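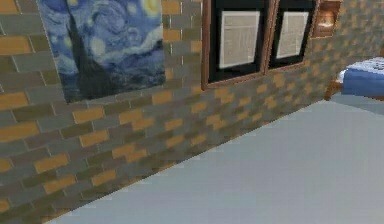
Zohreh Amini objected, when an early draft of this section was read at Wirkberg, that a planner tested only in rendered rooms tells us little about its behaviour when position estimates drift. We agree in part, and the tests below were changed to include drift.

Figure 3. Rendered view from the bedroom map, looking along the brick wall.

4.2 Effect of wall texture on localisation

The Pradon planner takes its position from a visual tracker that matches corner features between views. Brick is a hard case for such a tracker. The courses repeat, so a feature on one brick is easily matched to the same corner on the next. In Figure 3 the irregular orange bricks and the painting break up the pattern, while the plain grey floor offers very little to match.

We ran 500 episodes in the bedroom map. In each, the start pose was drawn at random and the goal was set beside the wall. Drift was added to the estimate at every step, and the planner was allowed to replan every 10 steps. An episode was stopped after 30 replans and counted as a failure.

Most failures began with a match shifted by one brick along the wall. The planner then held a path parallel to the correct one and stopped short of the goal. Lợi Ngô's matching filter, which rejects any shift that disagrees with wheel odometry, removed all but 9 of these cases. The remaining ones started close to the wall, with few distinct features in view, and are taken up in Section 4.3.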